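Teaching by hand: pictures from the Wodumgate room

14 shares | 3 comments

Wodumgate is our project on showing a robot what to do before anybody writes a line of code for it. The method is simple to describe and slow to carry out. A person picks up a pair of hand-held grippers, does a household task with them, and does it again. The recordings go to the training group, and the policy that comes out is run on the arms at Trutulden.

The set so far holds 3,795 recordings. Of those, 820 are tabletop tasks of the kind shown on this page. The rest are kitchen and laundry tasks made in the spring, and they will get a page of their own when Noémie Girard has finished sorting them.

Most of the recording this round was done in the brick room, with long white furniture and a lamp at the far end that stays where it is. We left the room as people use it. Chairs get pushed around, bags end up on the floor, and other people are working a few steps away. A policy trained on a bare table in a gray booth did badly for us in March, and we did not want to repeat that. 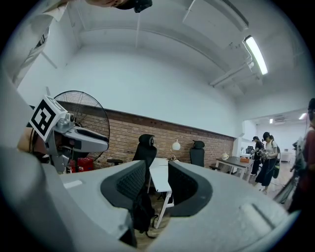
Vol. 3, No. 2

View from one of the hand-held grippers, with the second one close in front of it. The black pads have a textured lattice on the inner face. The patterned block on the other gripper is a marker, used to work out where each tool is relative to its partner.

The wrist view is the one the policy relies on most. It is very wide, so a lot of the room comes along with it: the fan, the chairs, the desk and lamp, people standing on the far side of the room. Kai Harms, who looks after the tracking, likes having that much background. Brick courses and ceiling fixtures give the software plenty of fixed points to hold on to. A plain wall gives it very little, and with a plain wall the estimated path of the hand starts to drift.

The black corners are from the lens. We keep them in the raw files and mask them at training time.

A note on the pads. The first set came from Þorgeirsson in a harder compound, and thin objects slid out of them. Stems and cloth edges were the worst. The current pads give more when they close. They also wear faster, and Elínborg Hjaltested now swaps a pair after every 142 recordings. She writes the swap in the log so that a change in grip can be traced later.

Each task starts from a short card. The card names the objects and the end state and leaves the path open. For the flower task it reads: "Flower and box on table. Finish with flower lying across box." Which hand goes first is up to the person holding the grippers. We tried giving exact steps and got recordings that all looked alike, and the robot was lost as soon as an object was a little out of place.

Objects are moved between recordings. The person doing the task does not place them; somebody else does, so that the start is not always the one that person finds easy.

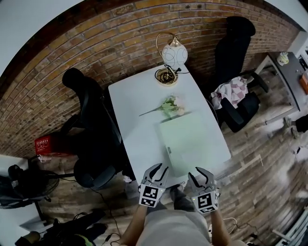
Both grippers over the table, with the green box and the artificial flower ahead of them.

The view from the head takes in both tools and the whole table at once. It shows the order in which things are done, and it fills in what the wrist views miss when one gripper passes in front of the other. Each gripper has a square marker on the front, and these are what we use to line up the head view with the two wrist views.

Josué Bittencourt checks the recordings at the end of each block. He throws out a recording if a marker is hidden for too long, if the grippers knock together, or if the person stops halfway to think. Pauses are a bigger problem than they sound. The robot copies them, and an arm that halts over a table for two seconds makes everybody near it nervous. In the last block he rejected 37.

Drops are kept when the person picks the object up again and finishes. Those recordings have been useful. The arms at Trutulden used to carry on with an empty hand after losing the flower, and the current version goes back for it more often than not.

We compared this with remote control on the same task. With remote control the person sits at a pair of leader arms and the robot follows. The data matches the robot's own joints exactly, which is a real advantage, but each recording takes longer and people tire sooner. For now the hand-held tools are used for the bulk of the work, and remote control is kept for tasks where the reach of the arm matters, such as taking things from a low shelf.

The recording software is Norau, the same version as in the spring pages. The cards and the object list are kept by Pilar Leiva, and requests for either should go to her. Next on the list are folding a checked cloth and closing a box with a clasp.

Page updated 2020-09-11

3 comments | Share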